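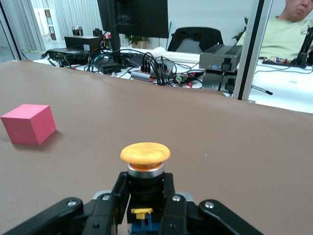 *Page last changed: Thursday, April 12, 2018*

## 3.2 Before the arms move

1. Clear the table of tools and drinks.
2. Check that the covering lies flat. Large folds can catch a finger.
3. Press the stop button once and release it, then enter the result on form 148.

**Caution:** Keep hands off the table while either arm is powered.

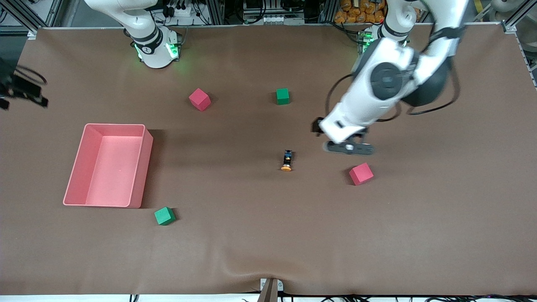 4. Run both arms at 20 per cent speed for the first pass. Report any fault to Hatsue Sakamoto at Kestau before raising it.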